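**Plorner** is a plain-text list of recipes collected from one extended family, plus the two people who married into it and had opinions. This file explains what is in the folder and why so much of it disagrees with itself.

Last full pass through the files: 2021-12-03.

## What's in it

There are 866 recipes, one per file, in `recipes/`. They were typed up from index cards, the backs of envelopes, and one church cookbook that had lost its cover and most of its desserts. A further folder, `scraps/`, holds 23 items that are clearly food but can't be called recipes. One of them reads, in full, "as before but less."

`notes/` has 1,625 short comments that were written in the margins. Each comment points back to its recipe by file name. Many are useful ("needs salt"). Many are the record of a long argument about raisins.

## File layout

Every recipe has the same fields, in the same order:

- `title` – whatever was written at the top of the card. Three different soups are called "Soup."
- `cook` – initials, if any
- `serves` – a number, or blank, or "enough"
- `ingredients` – one per line, amount first
- `method` – as written, spelling and all
- `oven` – degrees Fahrenheit, or one of the words in `oven_words.txt`

That last file is short and worth reading before you bake anything. "Slow," "moderate" and "quick" have standard meanings, more or less. "Mother's setting" does not, and the stove in question was hauled away long ago. We left the phrase alone.

## Amounts

Nassoro Odera typed most of the cards and made one firm rule, which was to never fix an amount. If a card says a "teacup" of flour, the file says a teacup. If it says a "lump" of butter, you get a lump. A converter script, `prurow.py`, will turn these into grams if you insist:

```
python prurow.py recipes/ --units grams --out converted/
```

Prurow treats a teacup as a fixed size and a lump as whatever you set in `lumps.cfg`. The default lump is generous. Complaints about the default lump should be sent along with a cake.

It refuses to convert "handful." We tried it with our own hands and got two very different gingerbreads.

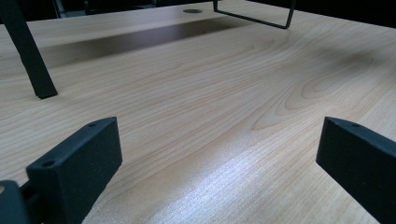
**Can I cook straight from the converted files?**

Use them for shopping and for getting a sense of size, and keep the original open while you cook. The converter rounds each line separately, so a recipe with a lot of small amounts can drift, and the pickles drift worst of all.

## Duplicates

Families copy recipes from each other and then deny it. We found 21 groups of recipes that are the same dish with minor changes, and listed them in `duplicates.csv`. Nothing was deleted. The columns are `group`, `file` and `difference`, and the last one is free text. Typical values are "more sugar," "no lid," and "claims to be the original."

If you want a single version of each, take the first file in the group. They're sorted by file name, so no judgment is implied – though it has been inferred, at length, over at least one holiday meal.

## Known problems

- Water stains took out the lower half of several cards. Missing words are marked `[gone]`. Please don't fill them in with what sounds right.
- The `cook` field can't tell the two M.R.s apart. Mwanaisha Rweyemamu says hers are the good ones. The other M.R. was not available for comment.
- `ezeani_stew.txt` calls for a spice blend named only as "the Ezeani mix." The card for the mix says to see the stew.
- Some baking times assume a pan nobody wrote the size of. Start checking early.
- The fudge doesn't set. We know about the fudge.

## Adding or correcting

Send a scan or a photo of the card with the typed text. Cards typed from memory go in `scraps/` until a second relative agrees, and you'd be surprised how long that takes. Typos on the original card stay put. Typos we made ourselves are fair game, and Nassoro would like them reported gently.

Tag new files with the season if the card gives one. The September batch was added without tags and still needs doing; it's almost entirely plums.

## Use

Cook from it, print it, pass it around. If you put any of it in a book, keep the initials with the recipe. The one exception is `fovumska_rolls.txt`, which was shared on the condition that it not be printed. The card gives no reason, and the rolls are very good.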